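Week three of teaching a small delivery robot to drive by remote control, a thread for anyone who thinks this job is glamorous. 1/

The setup: I sit at a desk in the Sonent office with a game controller and a headset. The robot, a Furkonora with six wheels and no sense of self-preservation, is outside. I drive. It records what I do. Later it has a go at doing what I do. You can see the flaw already. 2/

The flaw is that I drive like someone reversing a trailer in front of the in-laws. 3/

So far I've logged 236 runs. Of those, 33 were binned by the training team. The reason given for most of them was "operator hesitation," which I'm having put on my headstone. 4/

In my defence, hesitation is a perfectly reasonable reaction to a wheelie bin. 5/

For the indoor stuff we do it by hand. You grab the arm, drag it through the motion, it remembers. Lovely. Like teaching a kid to hold a pencil, if the kid weighed as much as a fridge and beeped whenever you leaned on its elbow. 6/

Remote driving has none of that. You get a slight delay on the video, a thumbstick that drifts left, and a colleague eating toast behind you saying "ooh, close." 7/

The thumbstick thing matters, by the way. The first model we trained on my runs also drifted left. Beautifully. Consistently. It had learned my controller's personality and figured that was the lesson. 8/

New controller arrived from Yazıcı the following week. First model on the new data drove straight and then stopped dead at every driveway for no reason. Went back through the recordings. I stop at every driveway. I had no idea. I probably do it on foot. 9/

Being copied is a humbling business. It picked up how I take corners (wide, apologetic) and the little wiggle I do before setting off, which has no purpose whatsoever and is now apparently company policy. 10/

The Grurkico people, who run the planning side, asked for more "edge behaviour." I said I had plenty of edge behaviour. They meant kerbs. 11/

They also wanted changes of surface. Asphalt is dull and the robot loves it. Paving stones are where it gets opinions. Every joint comes through as a tiny complaint in the wheel data, and if you meet a strip of them at a shallow angle, you have to pick a side and commit. 12/

I am not known for committing. 13/ 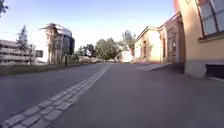 Long strip of paving stones, asphalt either side, clear sky. Pick a lane, mate. 14/

My instructions for this sort of road: 8 demonstrations on the left of the stones, 8 on the right, then 4 crossings, each one smooth and decisive. The word "decisive" was underlined. 15/

Left side went fine. Right side went fine. First crossing, I did the wiggle. 16/

Kept the wiggle in. If it ends up in the model, at least the thing will have some of my character, and the neighbours can wonder what it's so nervous about. 17/

Back at it tomorrow morning. Someone's labelled my chair "expert demonstrator" and I can't work out the tone. 18/18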